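**Handout 2: Demonstration data for bimanual bagging tasks**

Participants should read this sheet before the Staltasmont practical. It covers how the choice of background affects a policy learned from demonstrations.

The Plustitz set holds 947 demonstrations of two arms handling zip-top bags of toy fruit and balls beside a basket. Of these, 136 were set aside for testing. The walls of the workcell carry patterned panels — a plain surround lets a policy rely on cues it will not meet elsewhere.

Points to note:

- A trial is scored only on the final position of every bag.
- With wrist views removed, success on the test portion fell to 74 per cent.
- Clear plastic remains difficult, as its outline changes with each grasp.

Written answers are to be submitted in December. 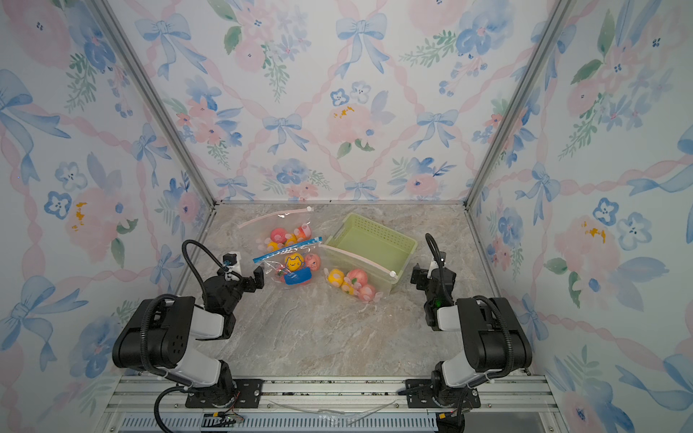
Kerekes asks whether the fall would be as large with opaque bags, and would like that comparison run before the wrist views are called essential.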